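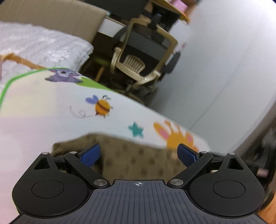

Figure 1. Hand-held gripper, ribbed plate with crosshair mark.

Opening a Second Counter for a Filled-Bread Stall: Costs, Menu, and Service Time
Project report, Small Food Business course
Helju Koppel and Thắng Vũ

Summary

Kumach is a two-person food stall on Zostska Street in Senavell. It sells baked buns filled with potato, cheese, or spiced beef. The owners asked for a study of whether a second counter, placed inside the covered market, could pay for itself without a change in the menu. We recorded orders at the present stall during July, reviewed the owners' cost sheets, and built a simple break-even model. The model supports a second counter only if the buns are baked at the existing kitchen and carried over, and only if the menu at the new counter is limited to two fillings.

1. Background

The stall has operated at its present site for three seasons. All dough is mixed in a rented kitchen behind the stall, in one batch before opening and a smaller one before the evening trade. Flour and oil are bought from Tanasarn, a wholesaler that delivers on a fixed route and does not split cases. The owners serve, bake, and keep the books themselves. One part-time worker fills and closes the buns.

The covered market has a vacant counter with water and power but no exhaust hood. Baking there is not permitted under the lease. Warming cabinets are allowed. This restriction shaped most of the work described below.

2. Method

2.1 Order log

One of us stood beside the register with a paper form and wrote down the time the customer reached the front of the line, the items ordered, and the time the bag was handed over. The log contains 660 orders. Orders placed by phone were left out, as the waiting time could not be measured. Times were taken from a wristwatch and entered to the nearest quarter minute.

2.2 Cost sheets

The owners supplied purchase records and utility bills. Ingredient cost per bun was calculated for each filling from the recipe weight and the last delivered price. Spoilage was charged to the filling in which it occurred. Labor by the owners was not priced in the first version of the model. It was added in the second version at the hourly rate paid to the part-time worker.

2.3 Holding test

Finished buns were placed in a warming cabinet lent by the kitchen and removed at half-hour intervals. Each was cut open and scored by both of us and by one owner for crust, filling texture, and leakage. The scale ran from one to five. A bun with a mean score below three was treated as not fit for sale.

3. Results

3.1 Service time

Of the logged orders, 178 included at least one item that was not ready when the customer reached the register. Almost all of these were beef. The beef filling is cooked in small pans, and the buns are closed only after it has cooled, so a sold-out tray takes longer to replace than a tray of potato or cheese. Orders made up only of ready items were handed over quickly at all hours, including the lunch peak, and the register was not the limiting step.

We had expected card payments to slow the line. The log does not show it. The terminal usually finished while the bag was being packed.

3.2 Holding quality

Potato buns kept a passing score for the full test. Cheese buns passed until the last interval, when the lower crust softened and two of them leaked. Beef buns lost texture early, and the bottom crust was rated poor by all three tasters before the midpoint. Turning the buns on their side helped the crust but took up too much shelf space to be useful. A perforated tray was tried once and gave a better crust. The result was not repeated and is not included in the model.

3.3 Break-even

Fixed cost for the second counter, including rent, power, cabinet lease, and permit, comes to $2,000 per month. Contribution per bun, after ingredients, packaging, and delivery to the counter, is $2 when potato and cheese are averaged. The counter therefore needs to sell 1,000 buns per month to cover its fixed cost before any wage is charged. With labor priced as in the second version of the model, the required volume rises, and the result depends heavily on how many hours the counter is open. Short hours around lunch performed best in every case we ran.
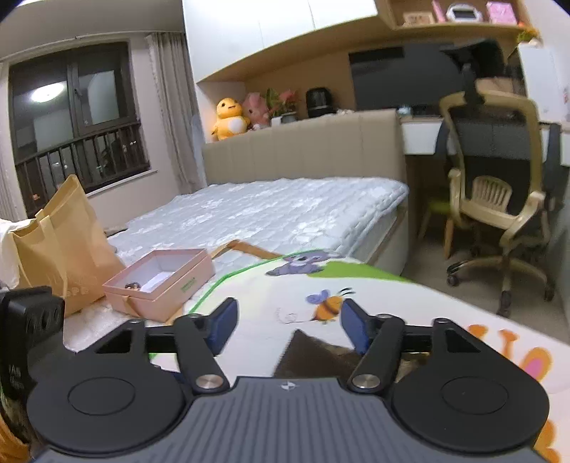 4. Discussion

The beef bun is the most popular item at the stall and has the weakest case at the market counter. Leaving it out will cost some sales. We could not estimate how many, as customers at the present stall always have the option of waiting. One owner believes regular customers would accept a smaller menu if the sign were clear. The other does not agree, and we have no data that would settle the question.

Supply is a smaller problem than we first assumed. Because Tanasarn sells by the full case, the kitchen already carries more flour than it uses between deliveries. The added volume would reduce the amount kept in storage. Oven capacity is sufficient if the evening batch is moved earlier. This would require the part-time worker to start before the lunch peak ends, and the owners have not yet discussed it with the worker.

5. Limitations

The log covers a single month, in summer, at an outdoor site. Foot traffic inside the market was not measured. The holding test used one cabinet at one setting, and the tasters knew which interval each bun came from. Prices were fixed in the model although the cost of cheese changed during the study.

6. Recommendations

Open the counter for lunch hours only, with potato and cheese. Bake all stock at the present kitchen. Repeat the holding test with perforated trays before signing a cabinet lease. Keep a daily count of unsold buns by filling from the first day, using the same form as in Appendix A.

Appendix A. Order form
Fields: time at register, potato, cheese, beef, drinks, item not ready (yes/no), payment type, time handed over.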